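Ciltdale Tabletops – read me first

G'day, and thanks for grabbing the folder! I put this together because I've been mad on plain surfaces for years (benches, tables, shelves, anything flat and pale) and I could never find them all in one spot. There are 1,456 pictures in here, sorted into 14 folders by colour, with the whites and greys first as they're my favourites.

File names start with the colour, then the room if I wrote it down. I didn't always write it down, sorry. Anything I couldn't place went into the folder called Talebi, after the street I was living on.

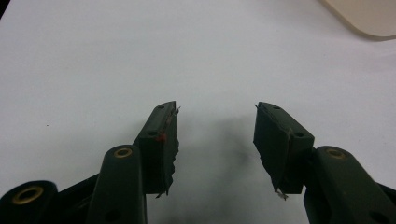 Mwanaisha Langat wrote in October that white and pale grey ought to be one folder, as she kept finding the same sort of benchtop in both. Fair call, and I've had a go at merging them in version 3. The old split is still there in version 2 if you liked it better.

A couple of notes on colour – I go by what I see on my own screen in the arvo, so your grey might be my white. If you reckon something's in the wrong spot, send me the file name and I'll move it.

Use the lot however you like, just mention Ciltdale somewhere. Cheers, Erasto Mwakyusa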